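Genirent opens computer repair and resale shop in former Van den Broek store

17/02/2018

Genirent, the office equipment rental company, has opened a repair and resale shop in the former Van den Broek furniture store on the east side of town. The shop sells desktop computers, monitors and printers that have come back from business rentals, and takes in repairs from the public.

The company signed a lease on the building in September. It had been vacant since the furniture store moved out to the Bosolel shopping center. Genirent will use 3,044 square feet on the ground floor, split between a sales area at the front and workbenches at the back. The upper floor stays with the landlord, who is looking for a second tenant.

Floor Peeters, who manages the shop, said Genirent used to sell its returned machines in bulk to a dealer out of state.

"We got very little for them, and people kept calling the office to ask if they could buy just one," Peeters said. "So now they can."

The shop opened with 700 desktop computers in stock. Prices start at $100 for a basic machine with no monitor. Each one is tested and wiped before it goes on the shelf and comes with a 90-day warranty. Computers that fail the test are taken apart, and usable parts such as motherboards, memory and power supplies are sold separately.

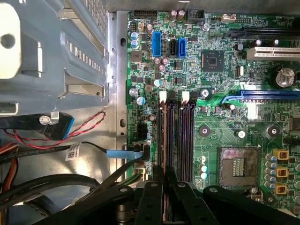
Repairs and recycling

Repairs are handled at a counter near the side entrance. Customers pay a flat fee to have a computer looked at, and the fee comes off the bill if they go ahead with the work. Peeters said most jobs should be finished within four working days, longer if a part has to be ordered. The shop does not repair phones or televisions.

Residents can also drop off old computers for recycling at no charge. Trivow, the waste hauler that holds the county contract, will pick up twice a month. Old tube monitors are not accepted and still have to go to the county transfer station.

Genirent expects to sell 2,000 computers in the first year. Schools and nonprofits can ask for a discount on orders of ten or more.

The shop is open Tuesday through Saturday from 9 a.m. to 6 p.m. Parking is behind the building, with the entrance from the alley. The front lot is shared with the dry cleaner next door and is limited to 30 minutes.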